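Home | Reviews | Bench Notes | Archive | Contact

Pruvetti two-arm teaching kit: long-term review

By Canan Eren
August 27, 2024

I have been using the Pruvetti kit since last November, mostly for tabletop rearrangement work: bowls, cups, small boxes. The kit consists of a pair of hand-held leader arms, a recording application and a foot pedal. It drives follower arms you already own, provided they are on the supported list. Mine were. The price was a little over 2,000, cables included, which puts it between the Indari exoskeleton rig and the bare-bones Vulness controllers I reviewed earlier.

Setup

Mechanical assembly took one afternoon. The leader arms clamp to a desk edge and need a tabletop at least 24 mm thick, a figure that appears only in the back of the manual. Calibration is a matter of holding each leader joint at its stop and pressing the pedal. The routine does not check its own result. On my first attempt I had the left wrist off by several degrees and found out when the follower refused to come down level. I now run calibration twice and compare the stored values by hand.

The leaders are gravity-compensated with springs, not motors, so there is no force feedback. You judge contact by eye. For soft objects this is acceptable. For rigid ones you learn to slow down early.

Control quality

Latency was low enough that I stopped noticing it within the first session. Tracking is good through the shoulder and elbow and slightly loose at the wrist, where the leader has a small dead zone around neutral. The Avcı leaders I used before had no such dead zone, but they also drifted, and given a choice I prefer the dead zone.

The gripper trigger is linear and has a long travel. Partial opening is easy to hold, and this matters when approaching a bowl rim, where a fully open gripper tends to push the neighboring object. The trigger spring is too stiff. After an hour my index finger was the limiting factor.

Recording

The application records joint positions, trigger positions and every connected camera against a single clock. One pedal press starts an episode, a second ends it, and a double press discards it. I like the double press. A bad demonstration should be thrown away while you still remember why it was bad.

My standard test is three bowls on a covered table, to be moved one at a time. I use a fixed view of the whole table and a close view at the wrist, and the kit handles both without extra configuration.
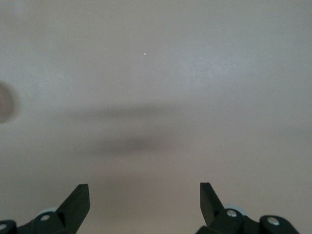
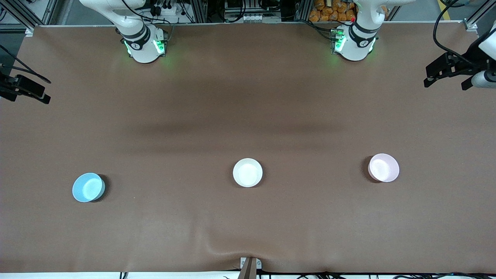

Can the kit be used by one person working alone?

One person is enough for single-arm tasks and for most two-arm tasks, as long as the pedal is within reach and the objects can be reset without leaving the seat. Larger layouts go faster with a second person resetting the table.

Playback is the weak part of the software. Camera streams can be viewed side by side, but the timeline has no zoom, and trimming the idle seconds from the start of an episode means typing in a time by hand. With 60 episodes this is tedious. Of my last batch of 60, I kept 51 after review; the rest had hesitations near the grasp that I did not want a policy to copy.

Exported files opened in my training code with one change, a joint order that ran from the wrist inward. The manual documents it correctly.

Reliability

One trigger cable failed and was replaced under warranty. The connector on the replacement is a different shape and seats more firmly. The application crashed twice, both times while changing camera resolution with recording armed – neither crash lost a saved episode.

Verdict

The arms are good, the pedal is better than it needs to be, and the editing tools are behind the rest. If you collect short demonstrations in quantity and trim them with your own scripts, the kit is worth the price. If you depend on the supplied software for cleanup, wait for the next release and check whether the timeline has been fixed. I would buy it again, and I would order the softer trigger spring at the same time. It is sold separately.

Recent reviews
Vulness single-arm controller, second look
Indari exoskeleton rig: comfort and tracking
Avcı leader arms after a year of use
Foot pedals for hands-busy recording
Table coverings and clamps for bench work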